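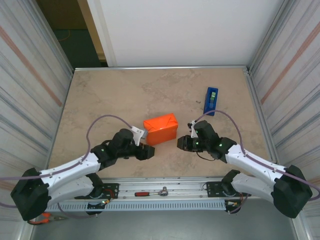

Posting a parcel to the other side of the country: satchel or box?

Print this thread | E-mail this thread

clarero_kid
Right, so I sell second-hand jigsaws and I've got 51 going out in March. Clultetti quoted me for boxes and Rikura reckons satchels are heaps cheaper. My gut says box, my wallet says satchel. What do you lot do?

mudguard8
Satchels, always. I've sent 1,174 orders that way and had 2 complaints, and one of those was a bloke who'd moved house!

teapot_tas
Jigsaws though? The corners get crushed and a collector will send it straight back. I wrap mine in coloured paper, neat folds at the ends, then into a snug carton. Looks like a present, and people mention it in their feedback.

mudguard8
Coloured paper inside a carton is money in the bin, sorry. They rip it off in the driveway.

teapot_tas
Mine don't :) And I charge an extra $8 for it, so it's their money.

clarero_kid
Ha, ok. Does the paper cope with tape? I tried it at Christmas and tore the lot getting it off.

magpie_lane
Use less tape and tuck the ends under. Also ring Magnusson before you order any cartons, they do odd sizes and you won't be paying to post air.

clarero_kid
Cheers, will ring them after lunch. Still leaning box.

Print this thread | E-mail this thread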